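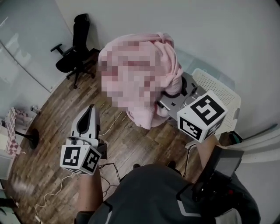 The small room, plank floor and all, with the white basket against the wall.

Small rooms with too many jobs

Posted September 23, 2022, under Tidying

Every home I have lived in has had one room that got its purpose by default. The bedroom is for sleeping and the kitchen is for cooking, and then there is the other one, where the office chair goes, and the basket, and whatever appliance lost the argument over counter space. Ours on Villness Street has a plank floor, a big glass panel down one side and pale walls that show every scuff. I have been putting it in order since August, and these are the notes.

Start with the floor

People start with shelves. Shelves are fun to buy. But in a small room the floor is where you will bark your shin, so clear that first and be rude about it. Pick up anything that has a base and ask whether it needs to be standing there. A lamp or a fan with a round base takes up more room than its owner believes, as you can't put anything against it and you can't sweep around it without doing a little dance.

Sweep a plank floor along the boards. Going across them pushes the grit down into the joints, where it will stay until your bare foot calls it back out. After the broom, use a cloth that has been wrung out hard. If it leaves a puddle, it wasn't wrung out hard. I was told this for years before I tried it.

For the black streaks that chairs and shoes leave behind, rub with a dry pencil eraser before you reach for anything in a bottle. It gets most of them. The rest I have decided are grain.

The chair

An office chair on five casters is a fine thing on carpet tile and a slow sanding machine on wood. Every few weeks, turn it upside down on an old towel and pull the hair and thread out of the wheels. A seam ripper works better than scissors. You will find more than you want to, some of it in colors that you don't own.

Hard plastic casters can be swapped for soft ones. Most pull straight out, with language. Measure the stem first and take one of the old ones with you to the store. I went to Tilley Hardware with a confident memory and came home with a set that fit somebody else's chair.

A mesh back holds dust in a way that isn't obvious until the sun is behind it. Vacuum with the brush end, from both sides. Don't hang a damp towel over it "for a minute." I have known that minute to last 26 hours, and then the armrest smells too.

Parking helps. Give the chair one corner and send it back there at the end of the day. A chair left in the middle of a small room collects a sweater, then a second sweater, and from then on it is a closet.

Cloth on top of things

Soft stuff lands on hard stuff. It's how houses work. A blanket gets dropped on the nearest appliance and by the end of the week it looks like a decision. Two rules, which I follow most of the time:

Nothing goes over an appliance that is plugged in, warm, or likely to be turned on by someone who isn't looking. Covers block vents, and fluff gets into places you can't reach.

If you want to keep the dust off, use a cover light enough to lift with one hand, and wash it. A dust cover that is never washed is just dust with a hem.

Shiny metal sides can be wiped with a barely damp cloth and then dried right away with another one. The drying is the part that stops the streaks, and also the part that everyone skips. For fingerprints, one drop of dish soap in a bowl of warm water. Any more soap and you'll be rinsing until supper.

A checkered cloth on a plain white surface is a different matter. I'm for it. It hides rings and crumbs, it can be shaken out the back door, and it makes the place look as if somebody meant it. Check that the edge doesn't hang low enough to catch a knee or a chair arm. Everything standing on the cloth will follow it down.

The basket

I own more baskets than I have things to put in them, and the things are still on the floor. Still, a white plastic one with a perforated grid is hard to beat in a room like this. It's light, the air gets through, and it can be hosed off outside when it turns gray.

Some basket habits that have held up:

One basket, one kind of thing. The moment you allow "odds and ends," it becomes a drawer with worse manners.

Keep it against a wall, out of the walking line, and pull it forward when you sweep. The strip behind it is where lost socks go to retire.

Scrub the holes with an old toothbrush and baking soda paste. Leave the paste on for 20 minutes. Less does nothing, and more just dries and has to be chipped off.

Don't stack it full and carry it by one side. The Plalcombe one I had before this lost its rim on the stairs, and I lost the afternoon.

The glass

A large pane makes a small room feel bigger and shows you the whole mess a second time. Clean it on a cloudy day, or early, before the sun dries your cleaner into stripes. Wipe side to side on one face and up and down on the other, so that when you find a streak you'll know which side it's on. Old cotton T-shirts beat paper towels. Do the bottom edge last, with a separate rag, as that's where the grit sits.

Small bottles

Anything small and clear on a ledge will be knocked off, usually by a sleeve. Label it, even if you are quite sure what's in it. Today you are quite sure. Masking tape and a marker will do. If it holds something you wouldn't want a child or a guest to sample, it doesn't belong on a ledge at all.

A word on spending

The shop in the Brandão arcade will sell you a wall system for 900 dollars, or the "starter" one for 400, which starts you on the road to the other. Try the eraser and the toothbrush first. So far this room has cost me a set of wrong casters, a set of right casters and a box of baking soda, and I can get to the window without moving anything.

Next up is the hall closet. I have opened the door and closed it again.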